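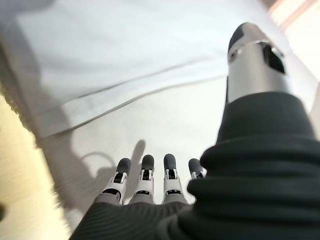

## Thread: the "small test edit" before they hire you

**1/** I edit video for other people since six years. This month I got again the message which every freelance editor knows: "We love your work! Before we decide, please cut a small test for us."

**2/** The small test was 40 minutes of raw interview, two cameras, sound recorded separately. They wanted a finished piece of 3 minutes, with music and captions. By the morning.

**3/** I asked what the test pays. The answer came very fast: "All the candidates do it for free, it is only to see your style." My style is on my website. There are 11 films there, with my name at the end of each.

**4/** A few years ago I said yes to such a thing. It was for a company called Bordale. I worked two nights on it. They wrote that they had chosen another person, and thank you for the effort.

**5/** In August a friend sent me a link. My cut was on the Bordale page, with a different song and their logo on top. Same jokes, same pauses, even the one bad transition I wanted to fix later.

**6/** I wrote to them. They said the material belonged to them, so the edit also. I sent an invoice for $300. After four reminders they paid it, and they called it "a gesture."

**7/** Now I have a text saved in my notes and I paste it every time:

> Thank you for thinking of me. I am glad to do a paid test. The price is $300 for one day, and you may use the result after payment. If you prefer not to pay for a test, please look at my finished films.

**8/** Some people disappear after this text. I used to feel bad about it for a whole evening. Now I make tea and go back to the timeline.

**9/** Others say yes in ten minutes. Lyle Halvorsen from Mendale did not even ask a question, he only wanted to know where to send the money. I have now cut three projects for him.

**10/** One more thing, for the younger editors. If you must send something before there is a contract, send a low resolution file with your name across the middle. Do not send the project file. Please, never the project file.

**11/** Somebody asked me in a message if the people from this month answered. Yes. They wrote that their budget for tests is zero but there will be "a lot of work later." I wished them good luck with the 40 minutes.

**12/** I have to export now. If you have a better text than mine, please put it in the replies, I would like to borrow a sentence or two.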